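**Ginden hand-held gripper, paired set**
Product notes, revision 2. Maintained by Ebere Adeleke.

The Ginden is a two-finger gripper carried in the hand and used to record household and shop-floor chores for later use on a robot arm. It is sold in pairs. The operator does the work with the same jaws the arm will have, so a chore the jaws can't do shows up before any arm is bought or booked.

Most inquiries we get ask whether machines can do the laundry, make a bed, or restock a counter yet. The table further down gives our current position. It covers the Ginden jaws on a Modise arm pair and should not be read as a statement about other hardware.

## Jaws and grip

Each unit has two opposed fingers. Pad wear depends mostly on fabric. Terry and fleece are hard on the pads, smooth cotton much less so. Replace pads as a pair, never singly, and recheck closing alignment afterward.

Cloth on a mattress is the hardest common case. The surface under it gives way, so the jaws push the cloth down before they close on it. On a hard table the same approach angle works with far less care.
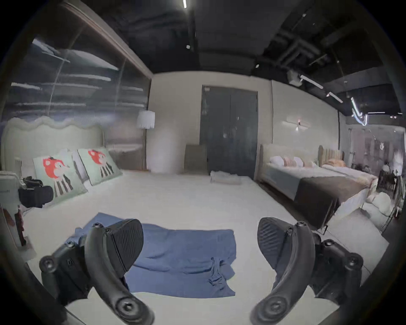 Closing height matters more than closing force. Too high and the jaws close on air or on a single loose wrinkle. Too low and they take the sheet along with the garment. Operators learn to correct this by feel within the first session; a trained policy corrects it only if the recordings include bad approaches as well as good ones. We recommend keeping failed grasps in the set and tagging them.

## Where the chores stand

Results below are from the Idville test rooms, November series, 181 trials in all. "Ready" means we would leave the chore running with a person in the building. "Attended" means a person in the room.

| Chore | Status | Main failure |
|---|---|---|
| Move a folded towel, bed to shelf | Ready | Towel opens in transit |
| Pick up a single garment from a bed | Attended | Takes sheet with garment |
| Fold a T-shirt | Attended | Loses second corner |
| Straighten pillows | Attended | Pushes pillow off bed |
| Make a double bed | Not ready | Far side out of reach |
| Bag mixed shop returns | Not ready | Tangled straps and cords |

The spread between the first two rows surprises customers. A folded towel has a known shape and an edge that stays where it was put. A dropped garment has neither, and the software has to decide what part of it is worth holding.

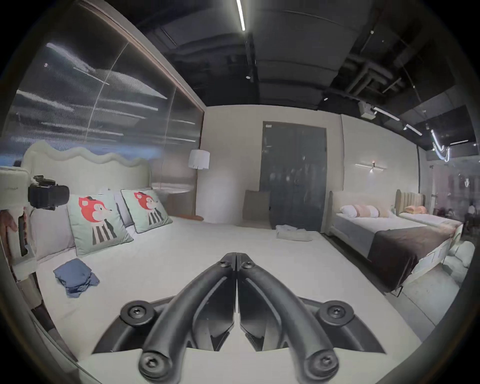 Reach is a separate problem from grip. A person leans over a double bed without thinking about it. A fixed arm pair can't, and a wheeled base has to drive to the other side, which adds time and a new set of position errors. For this reason we quote bed making only as a research job.

## Two-handed work

Folding needs both units. The usual sequence is to find one corner, lift, find a second corner while the garment hangs, then pull the cloth out to width. The second corner is where most folding trials end. Sleeves are often mistaken for hem corners, and the garment turns as it is lifted.

Tension should be light. Jersey stretched hard between the jaws springs back when it is put down and the fold line moves. 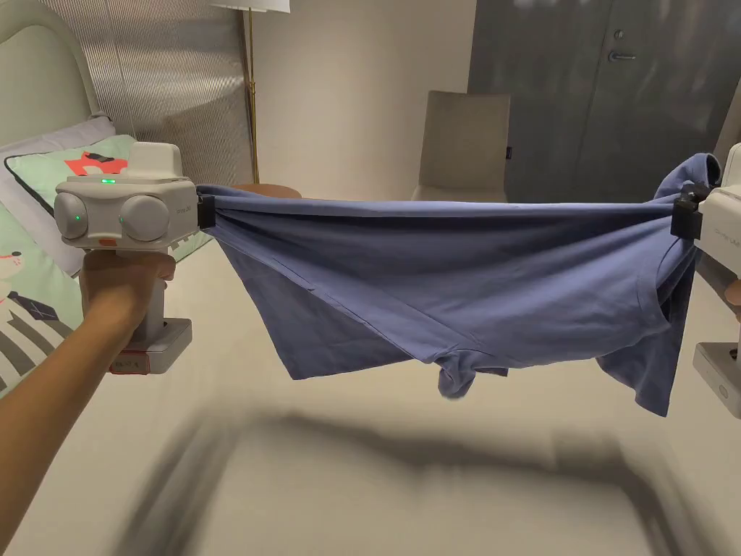 A trained operator folds a shirt with the paired set in 30 seconds. The arms, running a policy trained on that operator's recordings, take 116 seconds when they succeed. Speed has improved since the last revision — mostly from fewer regrasps. Joint speed is unchanged.

## Compatibility and ordering

- Fits Modise arm wrists with the standard adapter plate
- Recordings can be replayed in Vatitz without conversion
- Spare pads ordered separately, by the pair
- Left and right units are calibrated together; return both for service

Demonstration visits to Idville can be arranged through the sales desk. Bring your own garments or stock if possible. Heavy denim and anything with long drawstrings should be mentioned when booking, as those trials need a longer slot.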